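Grendon Home Forum > Kitchen and Cleaning > Smelly dish towels, what do you do?

Started by mekdes_m
2020-03-29

mekdes_m wrote:
Hello to all. I moved to Iltberg two years ago and since then I have a problem with my kitchen towels. When they come out of the washing machine they smell fine. Then I dry my hands on one, it hangs for an hour, and a sour smell comes. I wash at 40 degrees C because the label says so. I use liquid detergent and also softener. My neighbor says to boil them, my sister says vinegar, and my husband says to buy new ones. I would like to hear from people who had this problem and solved it, please. The towels are cotton, some of them thick and some thin.

Mekdes

nseir_lane wrote:
Stop the softener. It stays in the cotton and the towel cannot drink the water any more. I had the same smell for a whole winter, and I bought three different detergents before I tried to leave the softener out. After four or five washes the smell was gone.

darwish_h wrote:
I agree about the softener but I don't think it is enough. 40 is too low for kitchen towels. They touch chicken, fish, milk, everything. I wash mine at 60 and with powder, not liquid. The label is written very carefully by the manufacturer so that you cannot complain about color. My towels have been at 60 for years and they are only a little paler.

mekdes_m wrote:
Thank you both. Darwish, do you wash the kitchen towels alone or with other things? I never have enough of them to fill the machine.

darwish_h wrote:
With bed sheets, or with the cleaning cloths. Never with my shirts.

lama_kh wrote:
I must disagree a little with the 60 degrees for everything. I had linen towels from my mother and at 60 they became short and hard like cardboard. For linen I stay at 40 and I dry them outside. For cotton, yes, 60 is fine.

I want to say also that for me the problem was not in the wash but in the place where the towel waits. I used to throw the wet towel in the basket with the dirty clothes and it stayed there for days. Now I let it dry on the chair first, and it goes to the basket only when it is dry.
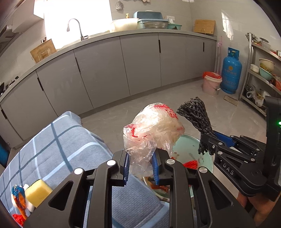

Another thing that I changed is that I stopped using one cloth for all jobs. I have now one towel for hands, one for dishes, and for the pots I take something rough which is not a towel at all. The dark gray mesh cloth in my photo is the type I mean for the pots, it rinses clean much faster than cotton and it is open so the water does not sit long. The towels stay cleaner when they don't have to do the scrubbing. I know that for a small kitchen this sounds like many pieces, but in fact I wash less than before.

Lama

hussam_t wrote:
Good thread. My experience is with vinegar and I want to warn a little. I put half a cup in the softener drawer every time for one year, and then the rubber of the door became sticky and the repair man was not happy with me. He said that once in a month is fine and every wash is too much. So if you use vinegar, better to put it in a bucket with the towels before, and then rinse, and then the machine.

nseir_lane wrote:
I use vinegar every wash since long time and my rubber is perfect. Maybe your machine was old?

hussam_t wrote:
It was four years old. I only repeat what the man told me. He also tried to sell me a new machine, so you can decide how much to believe.

mekdes_m wrote:
Hussam, how much vinegar goes in the bucket?

hussam_t wrote:
One cup for around five liters of warm water, and leave it 36 minutes. I say 36 because my kitchen timer is broken and stops always there. 30 will be the same. Please never together with bleach, this makes a dangerous gas.

dima.yammine wrote:
Has anybody asked about the machine itself? Mekdes, please open the door and smell inside. If the drum smells, then no temperature and no vinegar in a bucket will help, the towels take the smell from there. Take out the drawer and look behind it. Mine was black. I cleaned it with an old toothbrush and then I did one empty wash at 90 degrees.

Also the filter at the bottom! Put a flat dish under it because water comes out – more than you think.

mekdes_m wrote:
Dima, I did not know that there is a filter. I found it now behind a small door. I found also 18 cents, a hair clip and something I prefer not to describe. I will do the hot wash tonight and write again.

lama_kh wrote:
The filter is forgotten in most houses, so don't be ashamed. In my first apartment I learned about it when the machine stopped with all the water inside.

darwish_h wrote:
One question for the others, since we speak about towels. How do you store them? I roll them in a drawer. My wife says that rolled towels don't get air and that this is part of the smell.

lama_kh wrote:
I fold them and put them on an open shelf, but only when they are completely dry. If there is a little damp in the hem I leave them out overnight. Thick ones I fold only two times, so there are not so many layers.
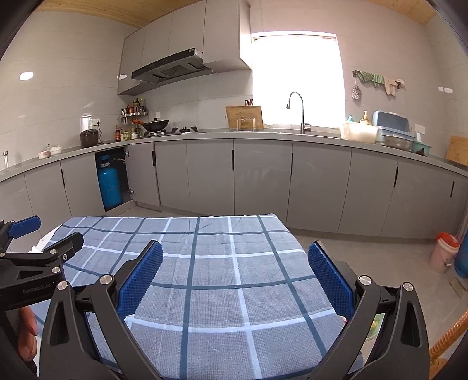 If the towel is fully dry, I think rolled or folded is the same and your wife and you can both be right. The drawer matters more. Under the sink is a bad place because of the pipe, and beside the oven is good. I also turn the pile, the newly washed ones go to the bottom, so that all of them get used and not always the same two.

nseir_lane wrote:
Turning the pile is a good idea. I have towels at the bottom that did not see light since my wedding.

dima.yammine wrote:
I don't agree about beside the oven. Mine got the smell of frying from there. A shelf in the hall is better if you have one.

mekdes_m wrote:
I come back with my report. I did the empty wash at 90, then the towels at 60 with powder and without softener. The water in the empty wash had gray pieces in it, I was shocked. The thin towels are good now, they hung the whole day in the kitchen and no smell. Two of the thick ones still smell a little when they are wet. Should I do the bucket with vinegar for those, or is it better to repeat the 60?

hussam_t wrote:
Bucket first, then 60. And dry them the same day, outside if the weather in Iltberg allows it in March.

darwish_h wrote:
I would only repeat the 60, two times. Old softener needs some washes to leave the thick cotton. And check how much powder you take, too much powder also stays inside and smells.

mekdes_m wrote:
How much is too much? The box says one full cup but the cup is very big.

darwish_h wrote:
Look on the side of the box, there is a table for the hardness of the water. For soft water I take less than half the cup.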